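Home | Visits | Workshops | Tours | About | Contact

Lab visit: learning to pick up blocks at Bircombe
Posted in January | By the Visits desk

The robotics lab at Bircombe takes up the back half of a former print shop, a short walk from the bus loop. Visitors come in through a side door, sign a sheet, and leave bags and wet coats on a rack in the hall. I went along in January with a group from our own workshop, mostly people who run training courses and wanted to see how a research team collects and uses its data.

The visit started at 10 a.m. with coffee and a talk in the meeting room. The project is called Skumis. Its subject is narrow: how a robot arm with a simple gripper can learn to pick up small objects from demonstrations given by people, and how much the choice of demonstrations matters. Watell, a tooling firm, pays for part of the bench equipment and sends someone over now and then to look at progress.

The method was explained on a whiteboard. A person guides the arm through a pick-up while the wrist camera and the joint positions are recorded. Each recording is one demonstration. A model is trained on the set, then the arm tries the same kind of task by itself on layouts it hasn't been given before. The lab had 2000 demonstrations of the block task on its server when we were there. A second set was being recorded that month.

The part that interested me was what they do after the first round of training. Many groups would go on recording until the results levelled off. The Skumis team stops early and looks at where the arm hesitates. Hesitation has a plain definition for them: the model is run several times on the same camera view, and if the proposed movements disagree by more than a set amount, the view is flagged. New demonstrations are then recorded only for layouts like the flagged ones. They call these top-ups.

A round of top-ups is 50 demonstrations. We were told that two rounds chosen this way gave a better pick rate on the test layouts than a much larger batch recorded at random. The chart on the wall showed the two lines separating after the first round and staying apart. The team was careful to say the result holds for one table and one kind of object so far. They plan to repeat it with soft items, where the gripper has to deal with things changing shape.

After the talk we moved to the bench room, which holds two arms on separate tables with a low partition between them. The lights were kept as they normally are for recording. Visitors stand behind a yellow line on the floor. An operator sat at a desk to the side with the wrist view on a monitor, and a second screen showed the movements the model was proposing, drawn as thin coloured lines over the picture.

Alphabet blocks were chosen because they are cheap and easy to replace, and because the printed faces give the camera something to work with. They also turn up in different orientations, so a gripper that has learned only one approach will soon run into trouble. The operator lays them out by hand between attempts. We watched several layouts, some with the blocks well apart and some with a pair close together.

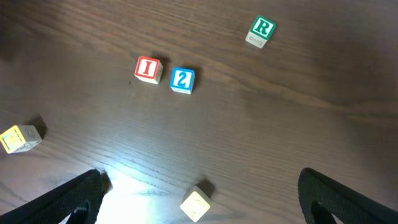
Wrist view at the block table, with the gripper open and a pale block nearest the fingers.

Close pairs were one of the main sources of flags in the first round. With the fingers spread wide, one of them has to come down in the gap between neighbours, and the early demonstrations didn't include enough of that. People giving demonstrations tend to take the easy block first, so by the time they reach the second of a pair it's already standing alone. Once the team noticed this, they asked operators to start with a block from the pair in the top-up rounds.

Glare was the other main source. A polished dark table throws light back at a wrist camera, and a pale block in a bright patch can lose most of its printed detail. Someone in our group asked why they didn't put down a matte cloth. The answer was that they had tried one. The pick rate went up on the cloth, but a model trained that way did poorly when the cloth came off, so the bare table stayed. Top-ups recorded in bright patches helped more than changing the image settings did.

Before lunch we were allowed to give demonstrations ourselves on the second arm. The arm is lighter to guide than I expected, although it resists slightly at the elbow. My first attempt nudged the block sideways before the fingers closed. The operator kept the recording anyway and marked it as a miss. Misses go into a separate folder and are used for checking the flagging step. They're left out of training.

Lunch was sandwiches in the meeting room, with a vegetarian tray that ran out early. The afternoon was taken up by the software that sorts the recordings, which was written with Hubmann, a small company in the same building. It groups camera views by similarity and displays them as rows of thumbnails. An operator can click on a flagged view and get the nearest demonstrations beside it. In the case we were shown, the nearest ones all had the block on the other side of the table, and it was easy to see what was missing.

There were questions about labour. Giving demonstrations is tiring work — the team limits a session to one hour, then the operator changes over to another job. Fewer recordings would mean fewer of those hours, and for a small lab that matters more than computing time. Another visitor asked whether the flagging could miss cases where the model is wrong but consistent about it. It can. The lab runs a fixed set of test layouts after every round to catch those, and a few had turned up, mostly with blocks at the edge of the camera's view.

I'd have liked more time with the failures. The tour moved on fairly quickly from the test logs, and those were the pages our group wanted to copy down. The lab is preparing a short handout on how it lays out its tests and will send it to anyone who signed the sheet.

Getting there: the bus loop is the closest stop, and there's limited parking behind the building. The bench room is on the ground floor. The meeting room is up one flight of stairs with no lift. Groups are taken by arrangement, mornings preferred.

Recent visits
Open day at the Watell tool room
Two hours in a seed-sorting plant
What we saw at the regional trades fair
Booking a group tour: what to ask first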